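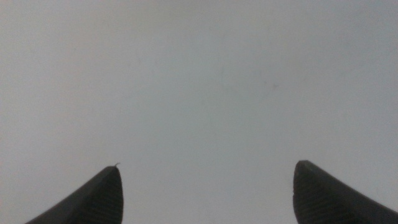

Rule 41 said that the fingers of the gripper must be clean before the start of work, and it had a box beside it for a tick. Esperanza Carretero had been ticking it since September. She had never been told what clean meant.

She had asked, of course. She had asked the man from Irnar, who came down to Jimstead with the new rules in a blue folder, and he had said that clean was clean.

"To the eye or to the touch?"

"To a competent person."

"And who decides who's competent?"

"That's in part 2," he said.

Part 2 said a competent person was one who had been judged competent. She read it twice in the canteen and then used the folder to stop the window banging.

Marinho, the old site down the road, had run for years on a single sheet taped to a cupboard. Keep your hands out. Wipe it down. If it sounds wrong, stop it. People had still been hurt there, she wasn't soft about it, but they had known the sheet by heart. The new book had 303 rules. She doubted that the man from Irnar could have given her ten of them without looking.

That Thursday the arm stopped at the start of the shift and asked for its check. It always asked politely, a chime and a yellow square on the screen. Tick the boxes and it would go. She had once let her nephew time her, and she had got through the whole page before the kettle clicked off.

She had her finger over the square. Then, out of plain bad temper, she thought she would do it properly and see how much of the morning it cost them.

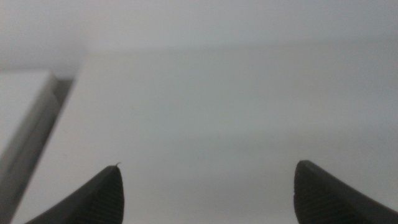
Rule 40 wanted the gripper open and empty, and the work area clear. She brought up the view from the wrist and bent close to it. Open, yes, as wide as you like, and nothing between the fingers except blank grey. Clear was harder. There was the white thing over on the left, and the long dark gap next to it, and did a gap count as clear? You could lose a washer down a gap. The book was silent on gaps. And then there was rule 41, because on the tip of the left finger stood a tiny dark strand, bent over a little to the right like an eyelash.

She looked at it for a good while.

It might have been fluff. It might have been a sliver of the finger itself lifting away, in which case it came under wear, rule 58, a different form and a different signature. From the screen she couldn't tell. She wondered how many mornings it had been standing there while she ticked.

She rang upstairs. Stutano was the job, a rush order of some 800 parts, and upstairs did not want to hear about a hair.

"Is it safe?" said the voice.

"Probably."

"Then tick it."

"It doesn't say probably. It says clean."

"You've told everyone for weeks that rule's rubbish."

"It is rubbish," she said. "It's badly written and whoever wrote it has never wiped anything down in his life. There's still something on the finger."

The voice breathed out and said it would have to log the delay against her name. She spelled Carretero for it, both pairs of Rs, put down the phone and went to lock off the power.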